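### 4.2 Numbered Editions and the Price of Being Early

We now turn to the watches themselves, or at least to the paperwork that comes with them. Our sample covers 1070 resale listings for limited-edition fashion watches, all of which state an edition size and 728 of which also show the individual number on the case back. The remaining sellers either forgot to photograph the back or had their reasons.

The common belief among collectors is that low numbers sell for more. We found this to be true for the first 12 pieces of an edition and then, quite abruptly, for hardly any others. A buyer who pays extra for number 40 over number 400 is paying for a feeling. We have no quarrel with feelings, but they did not show up in the regression.

Edition size was a stronger predictor, though in an odd way. Round numbers did badly. The Prustau collaboration, limited to 3027 pieces, held its price better than several smaller runs that stopped at an even thousand. Buyers on the Neritz forum offered a number of theories for the odd figure, including a street address and a typing error. The brand has declined to settle the matter, and given the resale prices we would advise it to keep declining.

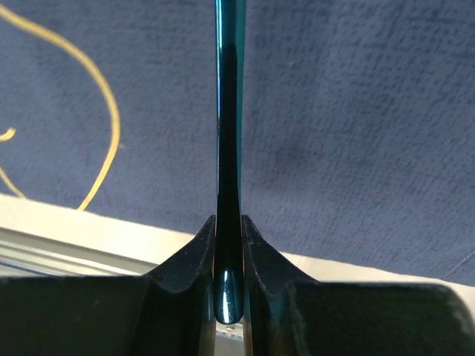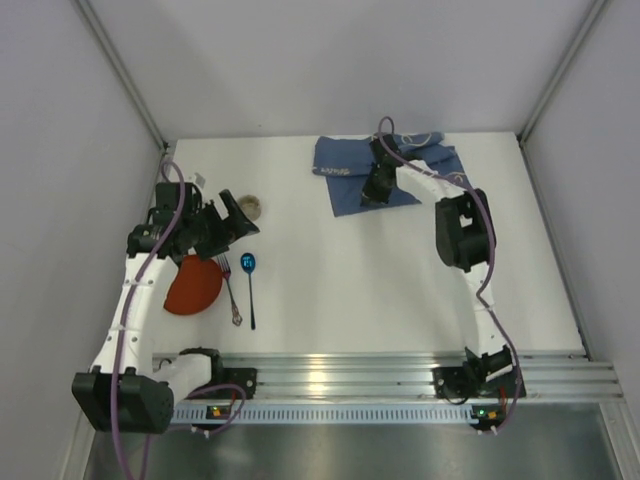

**Figure 3.** Top: a slender rod with a glossy teal-to-dark-blue finish, held between two dark gripper fingers. Bottom: the white tabletop with two robotic arms mounted on a rail.

Artist involvement mattered less than the press releases would suggest. We coded each edition by how much the guest artist seemed to have done, from a full dial design down to a signature on the strap. Listings in the lowest group used the word "designed" most often. Once edition size and condition were held fixed, the gap in price between the two ends of the scale was too small to pay for the shipping.

Packaging was another story. A watch sold with its original box, outer sleeve and booklet brought a clear premium, and the outer sleeve, a piece of printed cardboard, carried most of it. The Wijaya holiday edition is the extreme case: sleeves were listed without a watch, and found buyers. We left these out of the main model - they are not watches - but they are kept in the appendix for readers who share our interest.

Two limits should be noted. Asking prices are not sale prices, and in this market the distance between them can be heroic. We used final prices wherever the Prasthorpe archive recorded them and dropped any listing that had been renewed more than twice. We also could not check whether "never worn" meant what it said. Scratches visible in the sellers' own photographs suggest that the term is used with some freedom, and Section 4.3 takes up the question of condition in more detail.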